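The Valve in the Spare Room

By Ritva Pelkonen

My kitchen faucet has dripped for two years and I have never once fixed it. So you can imagine the look I got from my sister when I told her I'd spent a whole summer teaching a robot arm to turn a valve that isn't connected to any water at all.

I blame Jouko Valtonen. He runs the electronics bench at Honkanen, the shared workshop three streets from my apartment, and he has a way of saying "you could probably build that" that has cost me a lot of money over the years. I'd gone in to solder a doorbell. I came out with a membership, a borrowed textbook and the idea that my arm (it's called Isari, I didn't pick the name) ought to be able to open and close a small red handwheel without me standing over it.

Jouko's first rule was that I couldn't touch a motor until the thing worked in simulation. I sulked! I'd wanted to hold a wrench. But he sat me down at the old desktop by the window and we built a table, a floor, the arm and a little mounting board with the valve on it, and I have to admit I was hooked by lunchtime.
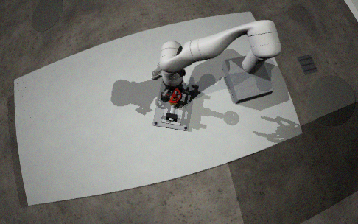
The trouble with a valve is that it looks so easy. You and I grab, turn, let go, grab again, and our wrists sort out the rest. Isari had no such manners. In my first batch of 196 runs it managed a clean quarter turn in 15, and in most of the others it squeezed the rim at a bad angle and slid right off. Hanne Lehtinen, who was building a loom motor at the next bench, started keeping score on a scrap of cardboard – she said it was better than the radio.

What fixed it, mostly, was patience with boring numbers. I had friction set way too low, so the wheel might as well have been buttered. Then the fingers were closing before the wrist had finished lining up. I changed one thing, ran it overnight, drank my coffee over the results and changed another. I also moved the lamp in the simulated room more times than I care to admit, trying to see how the program coped when the shadows fell somewhere new.

And I got very particular about viewpoints. From across the table everything looks fine, and you feel terribly clever. Get down close to the gripper and you find out how little room there is for those fingers to come in beside the rim.
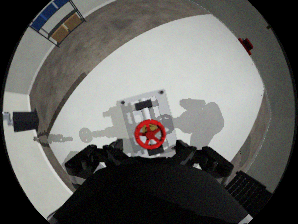

By the time I'd logged 2285 runs I had stopped naming the failures and the good ones were coming in strings. Jouko watched over my shoulder, chewing a pencil, and said I could order the parts. I think I hugged him. The real board is on my spare room table now, with a wheel I painted myself, and the first hardware tests are set for September. My sister has asked, again, when I'm going to look at the faucet.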